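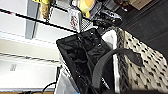 Dale Grewal has opinions about bags, and the strongest one is that you should pack the night before and then leave the thing open. "Zip it and you're done thinking," he says. "Leave it open and you'll walk past with your coffee and remember the charger!" He has been helping people pack, unpack and put away for six years now, first for friends and then for anyone in town who asked, and he gets more excited about it than most people get about their vacations. The bag he likes best for this is plain and black, with a wide strap and a mouth that stays open while you stand over it. The dark lining is his one complaint. "A black sock in a black bag is gone. You'll find it in April." His fix is to tuck something white down the side, the way the strip of white fabric sits against the lining here, so there's a pale edge for the eye to catch on when you're digging.

I met Dale at his place, where he made tea and then forgot to drink it for the entire time we talked. I had expected a lecture about owning less. He doesn't give that lecture. He likes stuff! He likes plush toys and odd boxes and fabric with loud prints on it, and he told me he once kept a broken desk fan for three moves just for the shape of the grille.

"People think I'm going to come in and throw out their things," he says. "I've never thrown out anything of anybody's. I ask where it lives. If they can't tell me, we find it somewhere to live, and then we go on to the next one."

That question, where does it live, comes up again and again with him. He asked it about my keys. (They live in my coat, and he let that go, but I could see it hurt.)

His method for packing starts on the floor. Everything comes off the shelf and goes down around the bag where you can see it, soft things on one side and hard things on the other. Shoes first, then whatever has corners, then the clothes, which he rolls loosely and pushes into the gaps. He's firm that you shouldn't fold anything you're willing to have wrinkled. "I used to fold like I worked in a store. I timed it once, and I could have had a bath."

The trip that changed his mind about all this was a week in Trevaskis, a little harbor town he still talks about with real love. He packed 88 separate items for it. He knows because he wrote the list out by hand and kept it, and he went and got it to show me, two sheets of lined paper gone soft at the folds. He used maybe a third of them. "There was a travel iron on there! I don't own a shirt that needs an iron. I carried that up a hill."

Now he keeps a short list taped inside his closet door and changes it after every trip. Anything that came home unused twice gets crossed off. Anything he had to buy while he was away gets added, and that's how a roll of tape, a night light and a second pair of glasses got on there.

We talked for a while about shelves. He prefers open ones, low enough that a kid can put things back without asking, and he'd paint every one of them white if people would let him. "You can see into the back of a white shelf. A dark one, you lose the back half and then you buy a second can opener."

What about cardboard boxes? I have a closet full of them, and I asked hopefully. Dale allows himself three, in different sizes, and swaps one out when a better one comes along. He said this with the face of a man who has had many more than three. His sister, it came out, once counted 200 in his garage and took a picture for the family album.

I asked what he's working on next. There's a class he teaches on Urkesik Street, mostly college kids about to move into dorms, and he's hoping to start another one for people moving in with their grown children. "That's a hard pack. You've got a whole house and you're going to a room. I want to do that one slowly, with a lot of snacks."

Before I left he had me empty my own bag on his rug. It took a few minutes. I found two pens I'd been missing and a granola bar I won't describe, and Dale was thrilled with all of it.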